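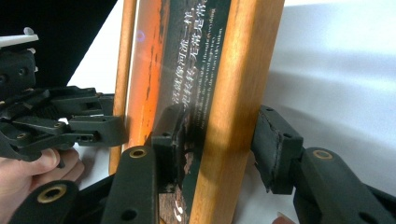

*Gwilym Owen*

Ildikó Bárány does not like the word "incident." Draltodby used it in its note to customers, and she thinks it was picked to sound small.

"The arm cracked the glass on three frames and then kept going," she says. "I'd call that a failure."

She runs frame handling at Draltodby, where people work paired hand-held grippers to record how a framed picture should be held and passed. Those recordings train Prillness, the software that drives the arms. In testing it made 107 lifts. On three of them it squeezed until the glass went, and on one the emergency stop was pressed 2 seconds after the crack.

I had read the official account, which blames worn rubber on the finger pads. I asked her if she bought it.

"Partly. A worn pad slips. The software feels the slip and adds force, and there was supposed to be a ceiling on that. Somebody raised the ceiling for heavier frames and it never came back down. You can swap pads all day and still have that."

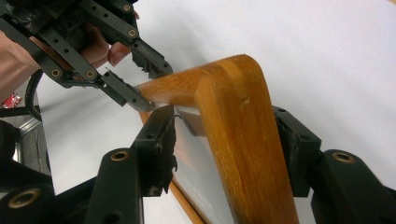
Why did the arm keep squeezing after the glass broke?

"It was watching for slip, and a cracked pane doesn't slip. It had no check for breakage of any kind."

That answer bothers me more than the pads do. The company's note says Prillness "responds to changing conditions." I read the line to Bárány and she shrugged. Her team had asked for a breakage check before testing started, she says, and was told it could wait for the next version.

There is also the matter of the training data. The people doing the recordings hold a frame gently without thinking about it, and
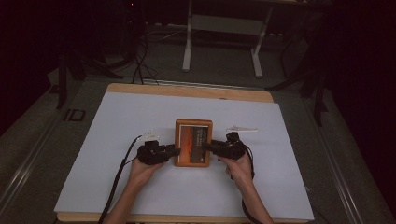 none of that gentleness is stored as a number unless the tool measures it. Draltodby's tool logs how far the jaws are open. It doesn't log force. "So we teach it where to put the fingers," Bárány says, "and then we guess how hard."

The ceiling is back where it was, and pads are now replaced after 16 hours of use. A force sensor is promised for April. I asked whether she would stand next to the arm today with a glazed frame in its grip.

"With my hand on the stop button," she said. "And glasses on."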